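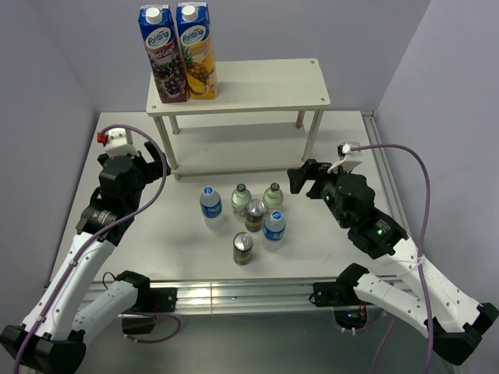 Figure 1. Small two-tier shelf with juice cartons on the top board; water bottles, green bottles and cans still on the table in front.

Shelf Work and Drinks Display, Unit 2
Gostine Evening School, Retail and Catering Course
Teacher: Kiros Bogale, room 263

In Unit 1 we spoke about the delivery: how to open the boxes, how to check the dates, where to put the damaged goods. Now we come to the shelf. Please read these notes before Tuesday and bring them with you, as I will not print them a second time.

1. The goods before the shelf

When the drinks are taken out of their boxes, they usually stand together in one group. It is better to sort the group first, while everything can still be reached. We sort by the kind of container and after this by the content. In the exercise we have four kinds:

Cartons: grape juice, pineapple juice
Plastic bottles: water
Small green bottles
Cans

In Figure 1 the cartons are already placed. They stand side by side on the left half of the top board, and the right side of the board is free. Both are of the brand Fontana, one with grapes on its lower panel and one with pineapple, so the customer can tell them apart by the fruit even if he does not read the words. Always turn the fruit to the front. A carton which shows its narrow side with the small print looks like a forgotten carton.

2. The shelf itself

Before you put anything on a shelf, look at it. I ask every student to do these checks and to say aloud what they find:

Are all the feet on the table?
Do the boards lie level?
Is there a screw standing higher than the board?
Is the surface free of dust and of old drink?

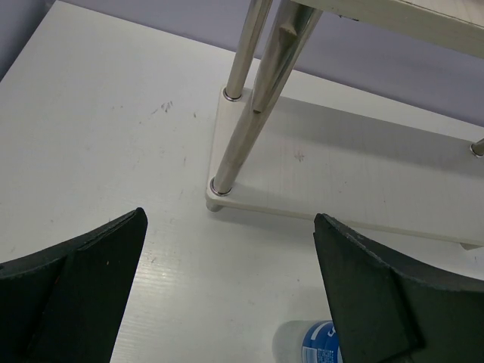 Marks on a white surface are of two sorts. Dust goes away with a dry cloth. Grey scuff marks need a damp cloth and a little patience, and sometimes they stay. If a mark stays, write it in the shelf book with your initials, so that the next group does not rub at it for ten minutes as the Pesby group did in August. Do not use the rough side of the sponge, it makes the surface dull.

Wipe also around the place where a leg meets the board. Sugar collects in this corner, and you feel it with the finger sooner than you see it.

3. Heavy and light

Many students ask where the heavy things must go. In the Setiawan method, which we follow in this course, heavy goods go to the lower board and near the legs. In a real shop you will also meet the opposite, when the manager wants the big bottles at the height of the eyes. Then you do what the manager wants, but you keep the weight near the legs.

Low space under a board is for low goods. Measure with the hand before you try, and do not push a bottle in at an angle. 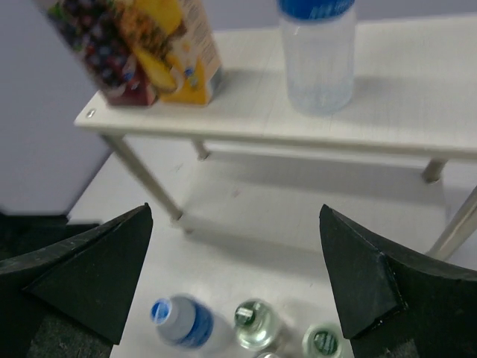

Leave a small space between a carton and a bottle, enough for two fingers. The customer takes the bottle around its middle and the carton from the side, and if they stand too tight the neighbour comes along too. Two cartons of the same shape may touch each other.

The Forkell bay in our practice shop is 600 mm wide. Plan your row on paper first, with the real width of each container.

4. Homework

a) Draw the shelf from the front and place all the drinks of Figure 1 on it. Write next to each one why it stands there.
b) Make a second drawing for a customer who sits in a wheelchair. What changes?
c) Learn these words: board, leg, foot, cap, label, row, gap, to face up, to wipe down.

Drawings can be in pencil. Put your name on the back, please, and leave them in the tray by the door of room 263.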